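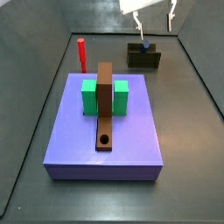
kerfwidth wrote:
Check the slot before you touch the pegs. If the brown foot can shift even a little in its slot, the hole in it moves off the hole in the base underneath, and then you can sand pegs all month and it will still catch. I went through this with my own Fanico two winters ago.

kerfwidth
Posts: 2130

---

shimstock wrote:
Thanks. To answer the question from the other thread as well: yes, it's the older Fanico set, the one with the purple base, the two green blocks, the brown upright with the foot, and the loose pegs. The brown piece is wood. The foot drops into the slot in the base, the upright stands between the greens, and a peg goes down through the hole in the foot to pin everything.

I did what you said and pushed the foot back and forth with a fingertip. There is movement. I wouldn't call it a lot. Front to back is worse than side to side.

My complaint is still the same. The peg starts in the hole fine, goes down a little way, and then binds. Pull it up, turn it a bit, try again, and sometimes it drops all the way.

2023-06-04 edit: fixed the part name, I had written "beam" for the foot all the way through.

shimstock
Posts: 30

---

mapleoffcut wrote:
Is it the same with both pegs or only one of them?

---

shimstock wrote:
Both, but the blue one is worse. The red one has a narrower section at the bottom and that part finds the hole easily. It catches later, when the thicker part gets there.

The blue one isn't truly round either. If you roll it between your fingers you feel flats. So there is a question of which way you turn it, and the hole is round. I tried marking one flat with pencil and keeping it toward the upright every time.
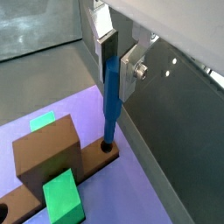
That helped some. With the pencil mark toward the upright it binds maybe half as often. With the mark toward the front it binds nearly every time. I don't know if that tells me something about the peg or about the hole.

I also measured the hole with the back end of some drill bits. It's not the same size at the top and the bottom. The top is a hair bigger, which could be wear. The set came out of a classroom closet and I have no idea how many hands have been on it.

---

kerfwidth wrote:
It tells you about the foot. When the hole in the foot is forward of the hole in the base, the peg has to lean back to get through both. Flat side against the upright gives it somewhere to lean. Turn it and you lose that.

Glue a strip of card in the back end of the slot. One layer, try it, add another if you need to. Don't touch the hole.

---

oldbrace wrote:
I disagree with the card. Card crushes. You will be back here by fall asking the same thing.

Ream the hole. A wooden hole with wear at the top and none at the bottom is a tapered hole, and a tapered hole will grab a peg no matter where the foot sits. Take a round file, or sandpaper around a dowel, and even it out top to bottom. Ten minutes of work. Blow the dust out and wax it.

I repaired a stack of these for the school in Pramodley and every one had the same trouble. I never put card in any of them.

---

kerfwidth wrote:
And how loose were they when you finished?

---

oldbrace wrote:
Loose enough that a six year old can do it. That's who they are for.

---

kerfwidth wrote:
Then the peg no longer locks the foot, and you can lift the upright out with the peg still standing there. The point of the peg is that it holds. If it only sits in the hole, you might as well leave it in the box.

---

mapleoffcut wrote:
You can both be right depending on what shimstock wants it for. Is this going back to kids or is it for a shelf?

---

shimstock wrote:
Going back into use. It's for a practice corner where people put it together, take it apart, and put it together again. So it has to go in without a fight, but I also want it to hold once it's in. I know that's asking for both.

I haven't filed anything yet. Card can come back out and filing can't be undone, so I'll start with the card.

---

oldbrace wrote:
Fair enough. Use something harder than a cereal box at least. Old playing cards are good, or the plastic off a blister pack.

---

tenonhead wrote:
New here, been reading. What about the green blocks? On mine the left one had crept in toward the middle and was pinching the upright. The upright was standing a touch crooked because of that, and so was the foot. I spent a week on the peg when it was the block the whole time.

Easy way to check is to take the greens off and try the peg without them. If it drops in clean, they're your problem.

---

shimstock wrote:
Good idea, but I don't want to take the greens off mine unless I have to. They're seated firmly and I'm afraid of not getting them back the same. I slid a strip of paper down each side of the upright. It went down on both sides with no drag, so I don't think there's any pinching.

Here is where I have the base now, back toward the wall, with one peg standing beside it.

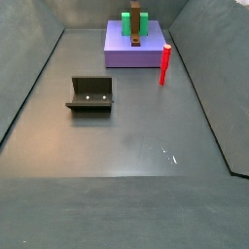
Base with the upright between the greens. Red peg on the floor at right.

Another question while I have everybody. Does it matter that the upright is taller than the greens? I've seen a set where all three were level, and I wondered if my brown piece is a replacement from some other kit.

---

kerfwidth wrote:
No, tall is correct for the older ones. The level version came later. I have the parts sheet somewhere and the tall upright is number 821 on it. The short one has a different number. They don't swap well because the short one also has a thinner foot, and it rattles in the old slot.

---

mapleoffcut wrote:
Confirming that. I bought a short one from Antunes in May thinking it would fit and it was sloppy in every direction. They took it back without any trouble. They don't stock the tall one.

---

oldbrace wrote:
You can make the tall one from scrap in an evening. Any tight-grained wood. The foot is the only part you need to be careful about. Drill the hole before you cut the foot to width, so it doesn't split out on you — I ruined two before I learned that.

---

tenonhead wrote:
What do you wax with? I have paraffin from canning and a can of Flirent paste that somebody gave me.

---

oldbrace wrote:
Either one. Flirent stays a little tacky if you put too much on. Buff it off. Put it on the peg and leave the hole dry.

---

kerfwidth wrote:
I'd leave wax off anything that gets handled all day. It picks up dirt and then you have a dark ring in the hole and a sticky peg. Pencil lead does the job. Rub it on, wipe it off.

---

oldbrace wrote:
Pencil lead gets on everything too.

---

shimstock wrote:
Update on the card. I went with one piece of playing card at the back of the slot, standing on edge, held with a dot of white glue. The foot doesn't move front to back anymore. I let it sit overnight before trying anything.

Results after roughly 30 tries with each peg: the red one went in every time. The blue one caught on a handful of them, and on all of those I had let it lean. If I hold it upright until it's well started, it goes.

So kerfwidth was right about the slot. I think oldbrace has a point about the hole too, because I can still feel a tight spot near the bottom. I'm going to live with it for now.
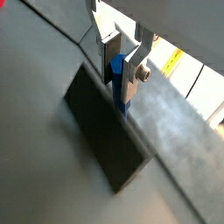 Storage is the other thing I wanted to settle, since pegs that roll away get stepped on. My first plan was a tray with a lip, but a tray lets them lie on their sides and then you have to stand them up again before you can use them. I'd like something where they stay upright. There's the rectangular cutout in the gray panel, and the blue peg is slim enough at the lower end that I thought of dropping it in there point down. I don't like that much. It's dark in there with no bottom that I can make out, and the edges are crisp and straight, so the peg has nothing to guide it if you come down near a corner. For the time being I'm using a black holder with a channel in it.

---

tenonhead wrote:
Don't store anything in a hole you can't see the bottom of. I lost a good marking knife that way.

---

mapleoffcut wrote:
Take a block of scrap, drill a hole a size up from each peg, done. Put a countersink on the top edge so they find their own way in. Make it heavy or it tips when you pull a peg out.

Same thing would help the foot, by the way. A small countersink on the top of that hole and you wouldn't have to hold the blue one so straight. It doesn't loosen the fit any because you aren't touching the rest of the hole.

---

kerfwidth wrote:
I could agree to a countersink. Keep it shallow. Turn the bit by hand, don't put it in a drill.

---

oldbrace wrote:
That is filing the hole with extra steps, but yes, do it.

---

shimstock wrote:
Will do the countersink by hand this week and leave the bottom of the hole alone. I have an offcut that should be heavy enough for the peg block. If anybody has a spare tall upright, even a cracked one, I'd pay the postage. I'd like to have something to practice on before I put a bit to the good one.

---

kerfwidth wrote:
I have a cracked one. The split is in the top of the upright and the foot is sound. Send me a message with your address.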